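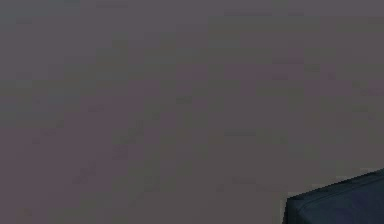

**그림 5.1** 회색이 도는 연보라색 평면의 렌더링. 주변보다 조금 밝거나 어두운 작은 사각형 조각이 전면에 흩어져 있다.

# 제5장 무채색에 가까운 마감면의 색과 얼룩

## 5.1 이 장의 범위

제4장에서는 채도가 높은 도장면의 색차를 다루었다. 이 장에서는 채도가 낮은 마감면, 곧 회색과 회색에 가까운 유채색 면을 대상으로 한다. 실내 벽과 천장의 마감색은 대부분 이 영역에 속한다. 저채도 마감면은 채도가 높은 면에 비해 색 지정이 단순해 보이지만, 시공 후의 색 관련 민원은 이 영역에 집중되는 경향이 있다. 원인은 크게 두 가지이다. 첫째, 회색 부근에서는 색상각이 조금만 움직여도 면이 붉거나 푸르다는 판단으로 곧바로 이어진다. 둘째, 넓은 단색 면에서는 명도의 국소적 변동이 얼룩으로 지각되기 쉽다.

전자는 평균색의 문제이고 후자는 분포의 문제이다. 두 문제는 측정 방법도 다르고 허용값을 정하는 방법도 다르다. 현장에서는 둘을 구별하지 않은 채 "색이 안 맞는다"라고 기록하는 일이 많은데, 이런 기록만으로는 재시공의 범위를 정할 수 없다. 이 장에서는 5.3절과 5.4절에서 평균색을, 5.5절과 5.6절에서 분포를 다루고, 5.7절에서 두 항목을 함께 기재하는 시방서 작성법을 설명한다.

광택은 제7장에서 따로 다룬다. 이 장의 논의는 특별한 언급이 없는 한 무광 또는 저광택 면을 전제로 한다.

### 학습 목표

이 장을 마치면 다음을 할 수 있어야 한다.

- 저채도 색을 $L^*$, $a^*$, $b^*$ 및 $C^*$, $h$로 표기하고 상호 변환한다.
- 회색 부근에서 색상각 $h$의 신뢰성이 떨어지는 이유를 설명한다.
- 측정점의 배치로부터 면의 평균색과 표준편차를 구한다.
- 얼룩의 크기와 관찰 거리로부터 공간 주파수를 계산한다.
- 주어진 시방 조항에서 누락된 측정 조건을 찾아낸다.

## 5.2 용어

이 장에서 쓰는 용어를 다음과 같이 정한다.

| 용어 | 기호 | 뜻 |
|---|---|---|
| 명도 지수 | $L^*$ | 0(흑)에서 100(기준백) 사이의 값 |
| 채도 | $C^*$ | $\sqrt{a^{*2}+b^{*2}}$ |
| 색상각 | $h$ | $a^*b^*$ 평면에서 $+a^*$ 축을 기준으로 잰 각 |
| 평균색 | $\bar{L}^*, \bar{a}^*, \bar{b}^*$ | 한 면의 측정점 전체에 대한 산술평균 |
| 국소 편차 | $\delta_i$ | 측정점 $i$와 평균색 사이의 색차 |
| 얼룩 | – | 국소 편차가 공간적으로 모여 지각되는 영역 |
| 결 | – | 국소 편차가 면 전체에 고르게 퍼져 재질감으로 지각되는 상태 |

얼룩과 결의 구별에 주의한다. 두 경우 모두 국소 편차의 크기는 같을 수 있다. 차이는 편차의 배치에 있다. 그림 5.1의 면에서는 명암의 변동이 약하고 전면에 고르게 분산되어 있으며, 두드러지는 조각이 없다. 이 장의 용어로는 결에 해당한다. 동일한 변동량을 면의 한쪽에 모으면 얼룩으로 분류한다.

한국어의 '회색'은 일상적으로 상당히 넓은 범위를 가리킨다. 이 책에서는 $C^*$가 0인 색을 무채색, 0보다 크지만 작은 값을 갖는 색을 저채도색으로 부르고, '회색'은 두 가지를 묶어 부르는 말로만 쓴다. 회색 앞에 색상 수식어를 붙인 이름(붉은 회색, 보랏빛 회색 등)은 설명에는 쓸 수 있으나 시방서의 색 지정에는 쓰지 않는다.

## 5.3 회색 부근의 색 좌표

저채도색을 극좌표로 표기할 때에는 색상각의 불안정성을 고려해야 한다. 색상각은

$$h = \arctan\left(\frac{b^*}{a^*}\right)$$

로 구하며, 사분면은 $a^*$와 $b^*$의 부호에 따라 정한다. $a^*$와 $b^*$가 모두 0에 가까우면 측정 오차가 색상각에 크게 전달된다. $C^*$가 충분히 클 때 색상각의 오차는 좌표의 오차를 $C^*$로 나눈 값에 비례하지만, $C^*$가 좌표의 오차와 비슷한 크기가 되면 색상각 자체가 의미를 잃는다.

예를 들어 $a^* = 2.0$, $b^* = -2.0$인 면의 색상각은 315°이다. 두 좌표에 각각 0.2의 오차가 반대 방향으로 더해져 $a^* = 2.2$, $b^* = -1.8$로 측정되면 색상각은 320.7°가 된다. 같은 크기의 오차가 $a^* = 20$, $b^* = -20$인 면에 더해졌을 때의 변화는 0.6°에 그친다. 따라서 저채도 마감면의 허용 범위를 색상각으로 정하는 것은 적절하지 않다. $\Delta a^*$와 $\Delta b^*$를 따로 규정하거나, $a^*b^*$ 평면 위의 타원으로 규정한다.

보랏빛이 도는 회색은 특히 취급이 까다롭다. 이 계열은 $a^*$가 양, $b^*$가 음인 사분면에 놓인다. 조명의 색온도가 낮아지면 면은 갈색 쪽으로, 높아지면 푸른 쪽으로 기울어 보인다. 색순응이 이 변화를 상당 부분 보상하지만, 한 공간에 색온도가 다른 광원이 섞여 있으면 보상은 불완전하다.

### 5.3.1 조색과 안료의 영향

저채도색은 백색 안료를 주성분으로 하고 여기에 흑색 안료와 소량의 유채색 안료를 더하여 만든다. 유채색 안료의 투입량이 적으므로 계량 오차의 상대적인 크기가 커진다. 또한 같은 $L^*a^*b^*$ 값을 서로 다른 안료 조합으로 얻을 수 있으며, 이때 두 도료는 분광 반사율이 다르다. 기준 광원에서 일치하던 두 면이 다른 광원에서 어긋나는 조건등색이 여기에서 발생한다.

조건등색의 가능성은 분광 반사율 곡선을 비교하면 확인할 수 있다. 단파장 끝인 400 nm 부근에서는 백색 안료의 흡수가 시작되므로 곡선이 급하게 내려간다. 이 구간의 차이는 색 좌표에 미치는 영향이 작지만 안료의 종류를 판별하는 단서가 된다.

## 5.4 평균색의 측정

접촉식 측색계의 측정 영역은 마감면에 비해 매우 작다. 한 점의 측정값을 면 전체의 색으로 보고해서는 안 된다. 측정점은 면을 같은 크기의 구획으로 나누고 각 구획의 중앙에 둔다. 모서리와 개구부에 접한 구획은 별도로 표시한다. 이 부위에서는 붓과 롤러의 작업이 겹쳐 도막 두께가 달라지는 일이 잦다.

측정점의 수 $n$은 평균의 표준오차

$$s_{\bar{L}} = \frac{s_L}{\sqrt{n}}$$

가 허용 색차보다 충분히 작아지도록 정한다. 이 식은 측정점이 서로 독립이라는 가정에 의존한다. 얼룩이 있는 면에서는 인접한 점의 값이 비슷해지므로 실제 표준오차가 위 식의 값보다 커진다.

**예제 5.1** Wivbridge 동 로비의 벽면 한 곳을 가로 여섯, 세로 여섯 구획으로 나누어 측정점 36개를 두었다. 명도 지수의 표준편차가 0.60일 때 평균의 표준오차를 구하라.

*풀이.* $s_{\bar{L}} = 0.60/\sqrt{36} = 0.10$이다. 허용 명도차가 0.5라면 표준오차는 그 5분의 1이므로 판정에 쓸 수 있다. 단, 36개 점이 서로 독립이라고 보았다. 독립성의 검토는 예제 5.3에서 다시 한다.

## 5.5 분포의 측정

평균색이 허용 범위 안에 들어도 면이 고르지 않게 보일 수 있다. 분포를 평가하려면 편차의 크기와 함께 편차의 공간적 배치를 기록해야 한다. 가장 간단한 방법은 측정값을 구획의 위치대로 배열한 편차도를 작성하는 것이다. 편차도에는 $\delta_i$ 대신 부호가 있는 $L_i^* - \bar{L}^*$를 적는다. 부호를 버리면 밝은 얼룩과 어두운 얼룩이 서로 인접한 경우를 구별할 수 없다.

면의 영상을 이용하는 방법도 있다. 영상에서는 많은 점의 상대 휘도를 한 번에 얻을 수 있으나, 영상의 부호화 과정에서 생긴 변동이 면의 변동에 더해진다. 블록 단위로 압축된 영상에는 사각형의 계단이 나타나며, 명암 변화가 완만한 저채도 면에서 잘 드러난다. 이러한 계단은 경계가 화소 격자와 나란하고 크기가 일정한 것이 특징이다. 영상 자료를 분포 평가에 쓸 때에는 비압축 형식으로 저장하고, 같은 조건에서 얻은 기준판의 영상으로 나누어 조명의 불균일을 보정한다.

렌더링으로 만든 시안도 같은 이유로 분포의 기준이 될 수 없다. 시안에 나타나는 결은 재질 자료의 해상도와 표본화 방법에 좌우된다. 시안은 평균색과 배색의 협의에만 쓴다.

## 5.6 얼룩의 지각

같은 명도차라도 얼룩의 크기에 따라 보이는 정도가 다르다. 시각계의 대비 감도는 중간 공간 주파수에서 가장 높고, 그보다 낮거나 높은 주파수에서는 떨어진다. 관찰 거리 $d$에서 주기 $p$인 변동의 공간 주파수는, $p$가 $d$에 비해 작을 때

$$f \approx \frac{\pi d}{180\,p}$$

이며 단위는 시각 1도당 주기 수이다.

**예제 5.2** 주기가 11 mm인 롤러 자국을 310 cm 떨어진 곳에서 관찰한다. 공간 주파수를 구하라.

*풀이.* $d = 3100$ mm, $p = 11$ mm를 대입하면 $f = 4.9$이다. 이 값은 대비 감도가 높은 영역에 든다. 같은 자국을 두 배의 거리에서 보면 $f = 9.8$이 되어 감도가 낮아진다. 면에 바짝 다가서면 $f$가 작아져 역시 감도가 낮아진다. 점검자가 면에 접근할수록 결함이 더 잘 보인다는 통념은 주기가 긴 변동에는 맞지 않는다.

조명의 입사 방향도 영향을 준다. 벽면과 나란한 방향에서 들어오는 빛은 도막의 요철에 그림자를 만들어, 색의 변동이 없는 면에도 명암의 변동을 더한다. 이를 색 얼룩으로 판정하지 않도록 점검 시에는 사광과 정면광의 두 조건에서 관찰하고, 사광에서만 나타나는 변동은 평탄도 항목으로 기록한다.

## 5.7 시방 조항의 작성

다음은 여상욱(Sang-wook Yeo)이 정리한 Arska 시방 초안의 조항이다.

> 로비 벽면은 Troline 무광 도료로 마감하고, 색은 승인 견본과 일치하여야 하며 얼룩이 없어야 한다.

이 조항으로는 합격과 불합격을 가릴 수 없다. '일치'의 허용 색차, 측정 기하 조건, 기준 광원과 관측자가 빠져 있고, '얼룩'을 판정할 거리와 조명도 정해져 있지 않다. 승인 견본의 보관 조건이 없는 점도 문제이다. 견본은 공사 기간 중에 변색될 수 있으므로 승인 시점의 측정값을 함께 남겨야 한다.

개정안에는 적어도 다음 항목을 기재한다.

1. 승인 견본의 $L^*$, $a^*$, $b^*$와 측정 조건
2. 평균색의 허용 범위($\Delta L^*$, $\Delta a^*$, $\Delta b^*$를 각각 기재)
3. 구획의 수와 측정점의 위치
4. 편차도에서 인접 구획 사이에 허용하는 명도차
5. 육안 점검의 거리, 조명 방향, 조도
6. 도장 후 측정까지의 경과 시간

넷째 항목은 흔히 생략된다. 면 전체의 표준편차만 규정하면 결과 얼룩을 구별할 수 없으므로 인접 구획의 차이를 별도로 제한한다. 여섯째 항목의 시간은 도료 제조자의 건조 자료를 따른다.

### 예비 문제

**5.1** $a^* = 1.5$, $b^* = -0.5$인 면의 $C^*$와 $h$를 구하라. 두 좌표의 측정 오차가 각각 ±0.3일 때 $h$가 취할 수 있는 범위를 구하라.

**5.2** 예제 5.1에서 표준오차를 0.05로 줄이려면 측정점이 몇 개 필요한가. 측정점 간격을 좁힐 때 독립성 가정에 생기는 문제를 함께 서술하라.

**5.3** 표준편차가 같은 두 편차도를 작성하되, 하나는 결로, 다른 하나는 얼룩으로 분류되도록 하라. 각각의 인접 구획 간 최대 명도차를 비교하라.

**5.4** 5.7절의 시방 초안을 개정하라. 수치가 필요한 항목은 근거를 함께 적는다.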